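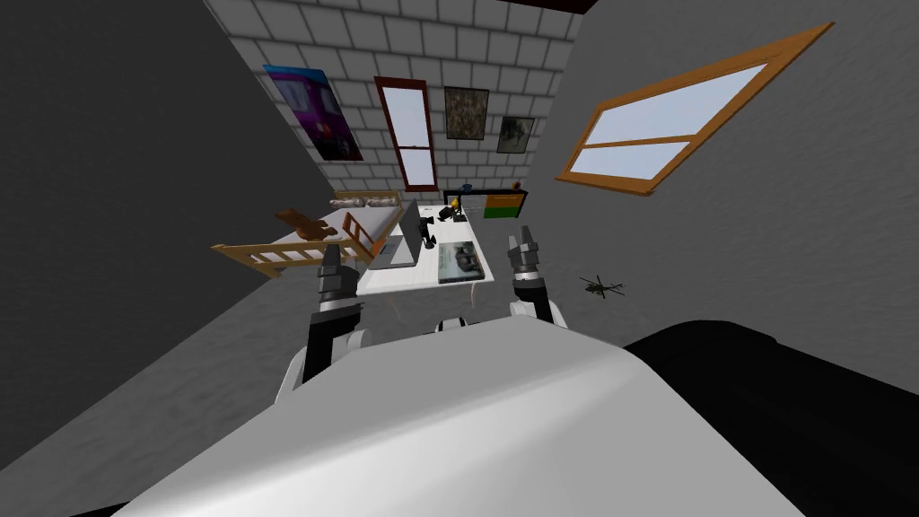
Small bedroom, desk and bed, wide-angle view

Do you believe your mattress is doing anything for you? We have doubts, and we're looking for people to help us test them.

Kitdale is recruiting adults for a home sleep study running through July. The bedding trade makes a lot of promises: fewer wake-ups, "deeper" rest, cooler nights, a better back by the weekend. We have read plenty of the studies behind those promises. Many were paid for by the seller, lasted a few nights, and asked people who already knew which product was the pricey one. We don't think that tells you much.

Our own study may not settle the matter either. It will at least run longer, and you won't know which topper you have.

What you would do

You sleep in your own bed, at your own hours, for 5 weeks. At the start we deliver a plain, unlabeled mattress topper. Partway through we swap it for another. Some people will get two different toppers and some will get the same kind twice. You fill in a short form each morning, before coffee if you can manage it, and you wear a wrist tracker at night. We don't fully trust the tracker. We want to see how often it disagrees with you.

There are also 8 phone calls of a few minutes each. They are dull. Please don't sign up if you know you will dodge them. 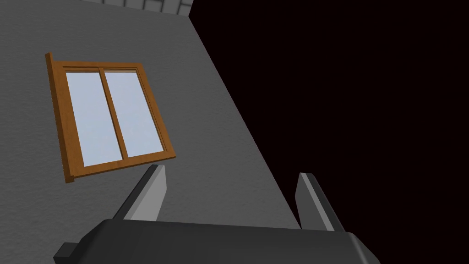 Gray wall and wood-framed window

Your room

You don't need a special room, and please don't fix yours up for us. We do ask about light, street noise, heating, and which way the bed faces. That last one is on the form because a reviewer asked for it. Bríd Ní Chonaill, who runs the study, expects it to show nothing and has said so in the plan. Leave your curtains or blinds as they are for the full five weeks. If you were planning to paint, move house or get a puppy, wait for a later study.

Who can take part

You should be 21 or older, sleep in the same bed at least six nights a week, and have a mattress that isn't brand new. Couples are welcome, but both of you have to join. We can't take people on night shifts, people being treated for a sleep disorder, or anyone who works for a company that sells bedding. That includes Vasilakis and Skorgate, who supplied toppers at full retail price and get no say in what we publish.

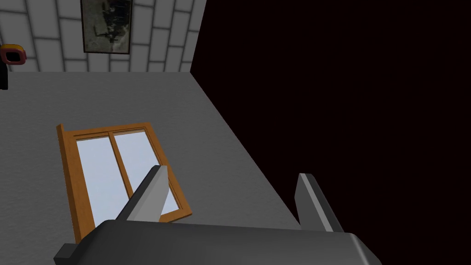

Pay is $846 per person if you finish. If you stop early, you are paid for each full week you completed. We know the usual ad says "up to" and then buries the rest, so to be clear, there is no bonus, no gift card, and no free mattress at the end. We collect the toppers and the trackers.

We will not tell you how well you sleep. We aren't doctors, and a score from a wrist tracker is not a diagnosis. If you're worried about your sleep, see someone qualified first and think about us afterward.

How to apply

Fill in the screening form on the Kitdale site and use the study name, Flollska, in the first box. If you qualify, we'll send the full consent papers. Read them, including the part on what we keep and for how long, and send us your questions before you sign. Applications without a daytime phone number will not be read.

Posted 28 May 2025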